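发件人：Védís Briem
收件人：Drernwood 体育转播讨论列表
日期：2020年12月12日
主题：回复：关于解说员轮换和女子比赛的场边报道

各位好，

先请大家原谅我的中文。我学了很多年，可是写长信的时候还是会出现奇怪的句子。如果哪里不清楚，请直接写信问我，我不会介意的。

Vilhjálmur 昨天的信我读了两遍。我把其中一部分留在下面，然后一段一段回答。

> Vilhjálmur Mikkelsen 写道：
>
> 我看了秋季的全部转播安排，觉得现在的轮换办法不太公平。Prandis 的主播间里，周期长的赛事几乎总是同样的两个声音，新来的解说员只能做赛前的十分钟，或者做比分更新。我不是说老解说员不好，可是观众的来信里常常问，为什么女子比赛没有场边记者，为什么中场采访只有男子比赛才有。
>
> 我的建议是：从六月的赛季开始，每一位解说员至少做一场完整的女子比赛，每一场女子比赛都有一位场边记者。另外，Bragança 的那个系列赛我们应该派人去现场，不要再在演播室里看着信号解说。
>
> 请大家说说意见，特别是做过场边工作的人。

关于轮换，我同意一大半。我刚开始做解说的时候，也是先做了很长时间的比分更新。那段时间对我有用，我学会了怎么在很短的时间里把一句话说完，也学会了耳机里有人说话的时候不要停下来。但是比分更新做得再好，也不能教会一个人怎么解说九十分钟。一场完整的比赛里有很多安静的时间，新手最怕的就是这些时间，总想用数字把它填满。我第一次做全场的时候，上半场已经把准备的材料都说完了，下半场我只好说天气。这件事我现在说起来还有一点不好意思。

所以我觉得，让新人早一点做全场是对的，但是不要让他一个人做。可以请一位有经验的同事坐在旁边做评论嘉宾，主要的声音是新人的。我知道这样会多用一个人的费用。Brilto 联赛那边去年就是这样做的，他们的制作人告诉我，费用的差别比他们担心的小。具体的数字我没有看到，不敢乱说。

关于每人“至少一场”的规定，我有一点犹豫。如果写成规定，有的同事会把它当作一个任务，做完就算了。女子比赛的观众听得出来谁认识球员，谁只是在读名单。我更希望我们固定一个三人或者四人的小组，整个赛季都跟着女子比赛走，去看训练，认识教练，知道谁的膝盖受过伤，谁换了位置。这个小组里的人也可以做男子比赛，这样就没有人觉得自己被放在旁边了。
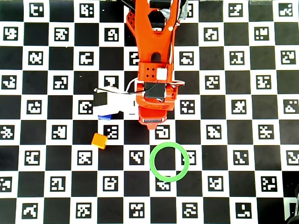 橙色机械臂与黑白棋盘格标记垫

关于场边记者，我的意见比较强，因为我做了六个赛季的场边工作。很多人以为场边记者就是中场的时候拿着话筒问教练“您对上半场满意吗”。这个问题我也问过，每次问完都后悔。好的场边报道其实大部分是在比赛中间：哪个替补已经脱了外套，教练和助教在争论什么，受伤的队员是自己走回去的还是要人扶。这些东西演播室里的解说员常常看不见，导播的镜头也不一定给。如果女子比赛没有场边记者，观众得到的信息就是少的，这个和解说员好不好没有关系。

观众来信的事，我也去查了一下。秋季我们一共收到 497 封和解说有关的信，我读了其中谈女子比赛的那些。语气大多数很客气，有几封很长，写信的人显然每场都看。有一位观众列出了我们念错的球员名字，还写了正确的读音。我已经把这个名单发给了主播间，希望下个赛季开始以前大家都练习一下。我自己的名字常常被念错，所以我对这件事可能比别人敏感。

关于 Bragança，我也希望去现场，不过有几件事要先问清楚。那边的媒体席在看台的很高的地方，离球场远，从那里看另一侧的边线很困难。我去过一次，用了望远镜，还是把两个背后号码很像的队员弄混了。如果我们能申请到低一点的位置，我完全支持。如果不能，我宁愿解说员留在演播室里，只派场边记者和一位摄像过去。路费和住宿我请制作部门算过，一个人一次是 2000 欧元，包括行李的超重费。这个数字是旅行社报的，还可以再谈。

还有一个小问题，和上面的没有直接关系。我们的赛前资料现在是每个人自己做，格式都不一样。我接别人的班的时候，经常要花一个晚上才看懂他的缩写。能不能用一个统一的表格？球员姓名、读音、号码、惯用脚、最近的伤病，再加一栏“可以讲的故事”。我已经做了一个草稿，谁想要可以写信给我。草稿里的举例都是冰岛的球队，请不要笑。

Vilhjálmur 信里还有一句话我没有引用，是说采访的时候不要总是问女球员怎么平衡家庭和训练。我完全同意，只想补充一点：有的球员自己愿意谈这个，那就让她谈，我们好好听。不合适的是每一次都由我们先提出来，而且只问她们。

下次电话会议我可以参加，但是请不要安排在早上，早上我要录广播节目。如果讨论的时间不够，我建议先决定场边记者的问题，轮换的办法可以晚一点再谈。

祝大家工作顺利，

Védís

--
Védís Briem
解说与场边报道，Prandis 体育
退订本列表请发空白邮件，主题写“退订”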